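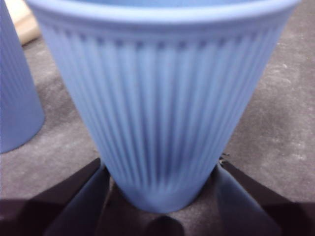
According to Güneş, the first thing a buyer should ask is how the gripper behaves when it meets something it has never held before. Everything else, Güneş told me by phone, can be repaired with a firmware update or a bigger power supply. Fingers are difficult to repair with software.

I kept this advice in mind during the weeks I spent with the Kaston, a gripper kit from the small company Binosier. The kit is made for people who already own a light robot arm and want to do more with it than stack blocks. It includes two fingers, a motor unit, a wrist camera with its bracket, and a license for the training program. The price is 579 dollars, and the arm is not included.

Assembly took me one evening. The manual is printed on good paper and has clear drawings, but it assumes that you know which way your wrist flange is turned. I did not know, and I mounted the motor unit upside down. After I turned it, the calibration finished on the second try.

The training program works by demonstration. You guide the arm by hand, the camera records what it sees between the fingers, and you repeat the task until the program says it has enough material. For a simple pick, Binosier recommends 20 demonstrations. I found this number fair for cups and too low for anything long and thin. A cup forgives you. If the fingers arrive a little to the left, the wall of the cup slides into place by itself. With a handle, the approach must be straight, or one finger touches first and pushes the thing away. 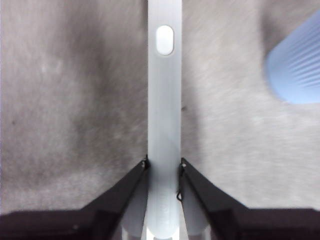

A pale handle between the two fingers of the gripper.

My results improved when I stopped making every demonstration beautiful. In the beginning I moved the arm slowly and always from the same side, and the program learned exactly this and nothing more. Later I started from different heights and corrected small mistakes on the way. The support desk in Midmont gave me the same advice when I wrote to them, and I wish it were in the manual. They answered on Wednesday, one day after my message.

The grip force can be set in 16 steps. I used the lower ones most of the time. At the high end the motor becomes loud, and I would not want it in an office where other people have to concentrate. A full battery gave me up to 75 minutes of work, and charging takes longer than this, so a second battery is a sensible purchase for a classroom.

There are things I did not like. The program loses its connection if the computer goes to sleep, and the recording in progress is lost with it. The names of saved tasks cannot be changed. The camera cable is short, and on my arm it had to pass on the outside of the elbow, where I caught it twice with my sleeve.

Still, I have tested more expensive grippers that needed a week before they picked up anything. With the Kaston I had a usable cup task on the first weekend and a handle task some days later. A school or a small workshop with a suitable arm can buy it without much worry. Those who need to lift heavy parts should wait for the larger model, which Binosier plans to show in February.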